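又见“比马桶还脏”

上周二早上，表姐在家族群里转了一篇文章，标题说家里的电视遥控器比马桶圈脏14倍。群里安静了一会儿，接着我妈就发来一张照片，遥控器已经用保鲜膜裹好了。

我对这类标题有点过敏。这些年陆续看到的“比马桶还脏”，凭记忆写下来有：手机、键盘、砧板、洗碗海绵、超市购物车、电梯按钮、门把手、方向盘、钱包、枕头、牙刷杯、冰块、酒店的遥控器、健身房的哑铃、饭馆的菜单、宠物的食盆、小孩的书包带子。照这个名单，一个普通家庭里最干净的东西就是马桶，我们应该搬到厕所里去生活，把饭也端进去吃。

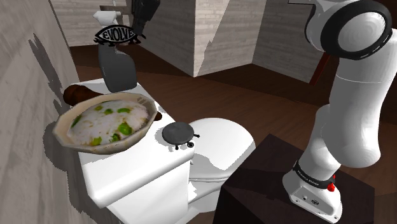
水箱盖上，一碗像是米饭的白色食物。

我不是学微生物的，下面写的东西懂行的人可能觉得啰嗦。我在一家翻译公司做过几年校对，经手过一批家用清洁产品的说明书和宣传册，那段时间养成了一个毛病，看到倍数就想去找分母。

分母是谁挑的

说遥控器脏14倍，总得有个东西是一倍。这个一倍几乎永远是马桶圈。

马桶圈为什么这么好用？读者一听就皱眉，这是一层。另一层是它真的不太脏。坐圈表面光滑，不吸水，平时是干的，大部分人家隔几天总要擦一擦，而且擦的时候用的多半还是厨房里舍不得用的强力清洁剂。细菌想在上面住下来，条件相当差。拿它去和一块整天湿着、里面塞着饭粒油渣的海绵比，海绵当然赢，赢几倍几十倍几万倍都可以，看你那天抽到的是哪一家的海绵。

所以这个比较从一开始就选好了答案。它利用的是一个落差：大家心里的马桶，跟培养皿里的马桶圈，差得很远。你觉得自己读到的是“遥控器很脏”，其实同一组数据完全可以写成“马桶圈挺干净的”，只是后面这个标题没有人点。

还有一个小动作：标题写马桶，正文写马桶圈，测的又可能是圈的上表面某一小块。马桶内壁、圈的背面、冲水按钮，结果可以差出很多来。我见过一篇文章，开头是“马桶”，中间变成“马桶座”，到了末尾的图表里写的是“卫生间表面平均值”。三个东西共用一个数字，作者好像也没觉得哪里不对。

我去找了一次出处

表姐那篇文章末尾写着“据国外研究”。我那天正好闲，就往回找。

中文文章抄的是另一篇中文文章，那一篇里提到一个叫Plemine的生活网站。Plemine上确实有，作者署名Poppy Pilkington，文章写得挺活泼，列了家里十来样东西，遥控器排在中间。她引的是一家叫Teneck的公司发布的“家庭卫生调查”。Teneck是卖紫外线消毒盒的，盒子的尺寸，我看了一下产品页，刚好放得下一个遥控器。

调查的原文是一份宣传用的PDF，版面很漂亮，大字号印着1173。我一开始以为是1173个家庭，翻到后面才看明白，那是填网上问卷的人数，问卷问的是“您多久擦一次遥控器”。真正拿棉签去擦的部分在另一页，采样家庭的数量是2。

两户人家。

那个14倍就是从这两户里来的。其中一户的遥控器读数很高，另一户跟马桶圈差不多，两个一平均，除一下，就有了标题。至于那一户的遥控器之前遇到过什么，是孩子刚拿它蘸过酸奶，还是掉进沙发缝里过了一个夏天，没写。

我给Teneck的联系邮箱写了封信，问能不能看原始数据。过了几天，一位叫Chantal Dhillon的客户经理回信，很客气，说感谢我对家庭健康的关注，数据属于内部资料，随信附上一个九折码。我没有用。

我也给Plemine写了信，没有回音。公平地说，Poppy Pilkington那篇里写了“一项小型调查显示”，传到中文的时候，“小型”两个字不见了，“一项”也不见了，再后来连“调查”都升级成了“研究”。转了几手，每一手只丢掉一个词，丢的还都是最要紧的那个。

那个3709是什么单位

PDF里还有一个数我琢磨了半天：遥控器读数3709。旁边没有单位。

宣传册里这种没有单位的数，我以前校对时见得不少，常见的来历有两种。一种是菌落数，棉签擦完了接种到培养基上，放几天，数长出来多少个点。另一种是荧光检测仪的读数，就是推销净水器和洗碗机的人喜欢带的那种小仪器，擦一下，插进去，十几秒就出一个数。

后一种仪器测的是ATP，凡是来自生物的残留物，多少都可能有一点，细菌有，手上的皮屑有，苹果汁也有。食品厂用它来检查清洗做得彻不彻底，这个用途很正当，清洗前后一比，数字下来了就说明洗掉了东西。可是它分不出细菌和果汁。一块刚切过番茄的砧板，读数能高得吓人，你要说这砧板上“细菌超标”，就是瞎说了。

不同牌子的仪器，读数之间也不能直接比。这个牌子的三千多，换一个牌子可能是几百。把它当成一个绝对的脏的程度写进标题，跟拿别人家的秤称自己家的体重、还不问是公斤还是斤，差不多一个意思。

就算是菌落数，也只告诉你能在这种培养基上长出来的有多少，没告诉你是什么。人的手上本来就住着一大堆细菌，手摸过的地方当然会有。酸奶里的细菌多到数不过来，也没见谁写“酸奶比马桶脏几百万倍”。（写完这句我去搜了一下，差一点就有人写了，说的是泡菜坛子。）

该担心的东西不太上标题

我比较气的是这个部分。

厨房里真能让人上吐下泻的事情，大多平淡得很。切完生鸡肉的刀接着切黄瓜。冰箱塞得太满，里面的温度降不下来。冷冻的肉放在台面上化一个下午。还有剩米饭。

剩米饭这个我多说两句。生米里可能带有蜡样芽孢杆菌的芽孢，煮饭的温度杀不干净，煮好的饭在室温里放久了，芽孢会醒过来繁殖，有的还会产生毒素，其中一种很耐热，第二天再炒得多烫也不管用。所以吃不完的饭要尽早分成浅浅的小份放进冰箱，别在电饭锅里断了电闷一夜。拌了豆子、肉丁、鸡蛋的饭也一样，不会因为看上去丰盛一点就耐放一点。

我以前租房的时候，室友习惯晚上煮一大锅饭，放到次日中午，揭开闻一闻，不酸就吃。他每周用酒精棉片擦手机。我劝过，他说手机比马桶脏你知道吗。

闻一闻这个办法靠不住，看也靠不住。一碗饭放了半小时还是放了半天，很多时候外表没有分别。这种事情没法做成标题，没有倍数，也没有可以卖的盒子，只能靠记得自己是几点关的火。

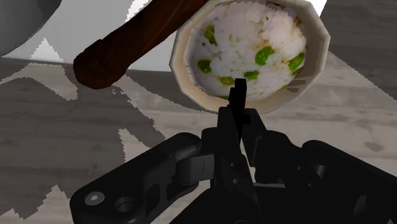
卖盒子的人

说回盒子。Teneck那种消毒盒，单就原理讲，紫外线照够了剂量确实能杀掉表面的细菌，这一点我不怀疑。我怀疑的是照够了没有。遥控器上全是凸起来的按键，最脏的是按键之间的缝，光是直着走的，缝里照不到多少。产品页上写杀菌率百分之九十九点九，后面有个星号，星号指向页面最下面一行灰色的小字：实验室条件，平整载片。

我没见过平整的遥控器。

另一个牌子Jirnovo卖的是喷雾，页面做得更聪明一些，不写马桶，写“您的孩子每天触摸这些表面多少次”。它也引用了那个14倍，出处写的是“媒体广泛报道”。于是这个数从一家公司出来，绕了一圈，成了另一家公司的证据。我把Jirnovo的说明书也看了，里面要求喷完以后让表面保持湿润几分钟再擦，才能达到标称的效果。广告里那位母亲是喷一下马上抹掉的，动作很好看。

我以前校对那些宣传册的时候，客户最常改的一处就是接触时间。我们照原文译成“保持湿润五分钟”，改回来变成“静置片刻”。问过一次，对方说五分钟太长，消费者会觉得麻烦。后来我就不问了，在批注里写一句“与原文不符”，人家改不改是人家的事。

有人会说擦擦总没坏处

评论里一定有人要说这个，我先写在前面。

擦遥控器是没什么坏处，家里有人得了诺如或者流感的时候，我自己也擦，遥控器、门把手、水龙头都擦。我不同意的是让人天天提心吊胆。我妈给遥控器包了保鲜膜以后，按键不灵，她按得更用力，过了两天膜破了，缝里开始进瓜子皮，比不包的时候难清理多了。然后她在考虑买那个盒子，链接都发给我了。

另外，人的力气是有限的，一天愿意花在打扫上的时间就那么多，花在甲处就花不到乙处。我去她家看过，遥控器包得严严实实，厨房里那块抹布擦完灶台擦碗，擦完碗擦桌子，晾也不晾，团成一团放在水槽边上。我跟她说抹布要分开，用完搓干净挂起来，她说知道知道。过一会儿她问我，那抹布是不是比马桶还脏。

我说有可能。她立刻就去换了。

所以你看，我也很矛盾。这个句式讨厌归讨厌，真是管用。我自己讲了半天交叉污染，不如一句马桶。可我还是不太愿意这么讲，今天用它换掉了抹布，明天别人用它卖出去一个盒子，我妈分不出这两句话有什么区别，她也没有义务去分。

我现在怎么看这类文章

没有什么方法，只是几个习惯，写下来给表姐，她说要看。

先看比的是什么地方。如果分母是马桶圈，我就把它换成“一块经常擦的光滑塑料”，再读一遍标题，多半就没有力气了。

然后看擦了几户。问卷人数不算。问卷只能说明有多少人承认自己不擦遥控器，我也承认。

找单位。找不到单位的数，当它不存在。

看有没有写是什么细菌。写了“检出大肠菌群”的，要留神它和致病的大肠杆菌是两回事，前一个范围大得多，泥土和植物上也能有一些，中文稿子里常常混着用。

再看文章末尾有没有购买链接。有链接不等于内容是假的，Plemine那篇底下就有三个链接，正文里关于洗手的那一段写得倒没什么毛病。

最后一条是给我妈的：保鲜膜拆了吧，遥控器拿拧干的布蘸一点酒精擦，先把电池取出来。

补充几句

发出来以后有位读者留言，说Villanueva那边有一家旅馆，房间里的遥控器都套着透明塑料袋，上面印着“已消毒”，问我怎么看。我没住过，不好说。塑料袋套上去之前有没有擦过遥控器，袋子是一客一换还是一周一换，这两个问题可以问前台，问完了告诉我一声。

还有人问剩饭在冰箱里能放几天。各处给的建议不太一样，我自己的做法是第二天吃掉，吃不掉就趁早冷冻，冻的时候压扁一点，热得快。热的时候要整个热透，中间还凉着的就再热一会儿。饭放了多久自己都想不起来的，倒掉。

表姐昨天又转了一篇，这次是雨伞柄。我还没点开。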